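News > Operations & Technology

Flelero moves returns sorting at Pleston to robot cells, keeps all floor positions

Last updated: October

PLESTON – Flelero, a distributor of educational toys and classroom supplies, has completed the changeover of its returns sorting line at the Pleston distribution centre from manual benches to three two-finger robot cells. The cells pick loose items from returned sets and place them on a sorting mat by type. Returns staff now work on inspection, exception handling and set completion.

Each cell consists of a fixed arm, a parallel gripper and a wrist-mounted camera. The control software, Mamero, was trained in simulation before any hardware was installed. Lettered and numbered wooden blocks were used as the base training object. They make up a large share of loose returns and can come to rest on any face, so the software has to identify an item from a partial or rotated marking.

The training set comprised 4000 simulated layouts with varied lighting, shadow and block orientation. A further 1106 layouts were held back for acceptance testing. Layouts that failed in testing were reviewed by returns staff, who flagged those that did not match conditions on the line.

"The simulation work let us settle approach angles and finger clearance before the benches came out," said Érica Macedo, automation lead at Flelero. "Most of the changes after installation were to conveyor height and bin spacing."

Seventeen employees work in the returns area. All have been retained at their existing classification and rate of pay. Under the previous arrangement, each person sorted at a bench for a full shift. Staff now rotate between the inspection station, the exceptions table and the cell operator's desk. Operators can pause a cell, clear a jam and return an item to the queue without calling maintenance. Mechanical faults remain the responsibility of the maintenance crew.

"The bench job was reaching and twisting all shift," said Phong Tiêu, returns supervisor. "The desk takes a different kind of attention, and a couple of people asked for a longer training period. They got it. We are still adjusting the rotation."

Items the software cannot identify are sent to the exceptions table for sorting by hand. Soft goods, puzzles and anything with visible damage are excluded from the cells and continue to be handled manually.

Flelero plans to apply the same process at its Âu site once the Pleston rotation schedule has been finalized.

Related items
Pleston dock doors reopen after resurfacing
Updated packing guide for classroom set returns
Flelero adds evening shift at Âu
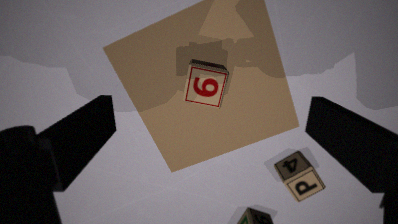
Simulated block-sorting layout with the gripper fingers open.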